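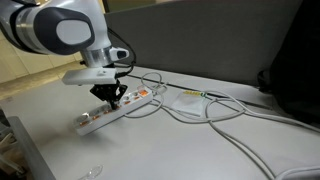

Zollidstead is a set of notes and stills on desk cables: power strips, plugs, chargers and the leads that run between them. It covers ordinary desk jobs such as laying a strip out, plugging in, unplugging and coiling a lead. Strip types vary. Some have a plain white body with a row of round grey-white sockets and orange details, and those are tagged `round`. Flat-pin strips are tagged `flat`.

## Contents

- `stills/` – 1,850 JPEG files
- `labels.csv` – one row per labeled still
- `tasks.md` – wording for the 15 desk jobs

Only 1,142 stills have labels so far. The rest are usable but have no row in the CSV.

## Label columns

| column | values |
|---|---|
| `item` | strip, plug, charger, lead |
| `socket` | round, flat, none |
| `angle` | straight, diagonal |
| `site` | trurnell, woton |

`angle` is the strip's position relative to the table edge. Leave it blank for loose leads.

## Known problems

- White strips on pale tables have weak edges. Check the outline by hand before using it for cropping.
- The Woton stills use `extension` for `strip` in version 1. Fixed in version 2.
- Leads under a desk are often labeled as one item when there are several.

## Changes

Version 2 (November): merged the Ellis labels, renamed `cord` to `lead`, removed duplicate rows.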